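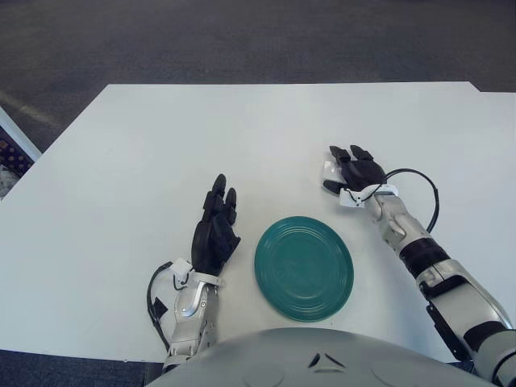

The Teal Plate: A Small Gallery

Posted 2025-10-05 by Rocío Lagos

I have been in love with ringed plates ever since my aunt let me eat cake off one, and I'm so happy to finally have a page for them! The plan for this gallery is simple: one plate at a time, on a plain table, with nothing else competing for attention. We start with teal, because of course we do (anyone who has seen my kitchen shelves in Wolness will not be surprised).

The rim is my favorite part. Raised rings, one inside the next, and then fainter ones in the center that you might miss if you only ever see the plate under a pile of rice. I could look at that green-blue against white all afternoon.

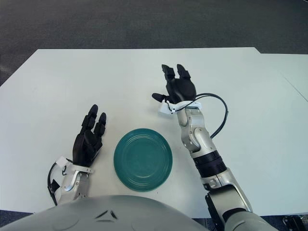 Photo: Maximiliano Herrera / Sistham Tableware Pages

Look at the shine on the upper left! Glossy glaze does this so well, and the ridges catch it beautifully. The middle is flatter, a nice calm spot for a slice of tart or a couple of figs, though I like it every bit as much bare.

Hélène Perron wrote to ask if a color this strong is hard to set a table with. I don't find it so. White goes with it, plain linen goes with it, and I once put orange soup bowls on top of plates like this and wanted to leave them there for a week.

Next up, in November: 2 oval platters from Nélida Cáceres, both speckled, and one with a chip she refuses to let me hide. If you have a ringed plate of your own, in any color at all, please send it in!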